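Workshop notes: two hand-held grippers, one month on

The last issue mentioned that we had been given the use of two hand-held gripper tools to compare, one from Dridenel and one from Selleo. Several members asked for more than the one line we gave it, so the full account follows. Both are the kind you carry by hand, with a camera looking down over the fingers, so that a person can do a job and the recording can later be used to teach an arm the same job. We were asked to use them on ordinary household tasks and write down what got in the way.

We ran 241 recordings between the two tools over January. The tasks were dull on purpose: picking up a folded cloth, moving a mug from one side of the table to the other, putting pegs in a tub, turning a page, and drawing a sheet back from one corner. There were 8 tasks in all, and each person did all of them with both grippers before anyone compared notes.

The Dridenel uses a straight parallel slide. The fingers stay square to each other through the whole travel, and the trigger has a long, even pull. People liked it from the first go. It is the heavier of the two, though, and after half an hour most of us were resting the back end on the table between takes. The grip is also shaped for a large hand. Two of our regulars could not close it fully without shifting their hold, and you can pick the shift in the footage every time.

The Selleo works through linkage arms. It is lighter and the trigger is shorter, and it took everyone a few tries to judge how much squeeze gave how much closing. Once that was learned, it was the quicker tool on small items. Pegs in particular went better. On the mug there was nothing in it.

Cloth was where we spent most of our time. A flat sheet on a flat table is a harder thing to pick up than it sounds, and neither tool managed it well with the fingers it came with. Coming straight down, the pads tended to skate. Coming in low and pushing a small ridge up first worked far more often, but it takes two movements, and people differ a lot in how they do the first one. If the recordings are meant to be consistent, that needs to be agreed on before anyone starts. We now push away from the body, open a little, and close on the ridge. 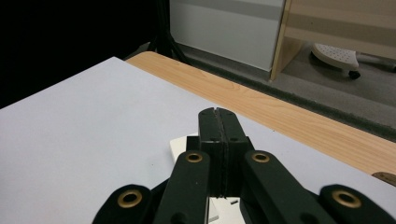
Finger wear was the other thing we kept an eye on. We checked both sets at the start of each session, with the fingers shut and the light coming from above, looking for a gap along the join. Fibres from towels and fleece collect there and need to be brushed out, or the pads stop meeting properly. An old toothbrush does the job. We tried compressed air as well and it mostly moved the fluff further in.

Pivots loosened on one tool during the second week and we lost an afternoon to it. The fingers still opened and shut, but one side led the other by a hair and small objects were being nudged sideways just before the grip. It was not obvious when holding the tool and only came up when we played the recordings back slowly. Tightening took a few minutes. Our checklist now has a line for it: close the fingers on a strip of paper, pull gently, and see whether the paper comes out straight.

On cameras, both tools were run with the same Caron unit so that the comparison was fair. The wide lens takes in a good deal of the room along with the work, and that is useful to whoever processes the files, as the background helps them work out where the tool was. It does mean that a bare wall is a poor thing to stand in front of. Sessions facing the shelves and cabinets tracked well. The ones facing the blank end of the room dropped out 6 times, and we have since turned the table.

Lighting made less difference than expected. We had been warned about glare off pale cloth, but the overhead lights caused no trouble. Late afternoon sun through the side window did, and we now pull the blind at 3 pm.

Battery life was fine on both. Neither ran flat in a session, and we charged overnight. File transfer is slow on the Selleo and needs a cable. The Dridenel does it wirelessly, but the connection has to be set up again each time the tool is switched off.

If we had to keep one for cloth work, it would be the Selleo, mainly on weight. For heavier items and for anyone new to it, we would hand over the Dridenel. Members with smaller hands should try both before settling – the difference in trigger reach is bigger than the spec sheets suggest.

Softer finger pads are on the way from Clundanico in two thicknesses, and the cloth tasks will be repeated with those fitted. The other tasks will be left as they are. Anyone who would like a turn can put their name on the sheet by the workshop door. Sessions run for 2 hours, and please bring a tea towel or pillowcase that you don't mind having handled, as we have worn ours fairly thin.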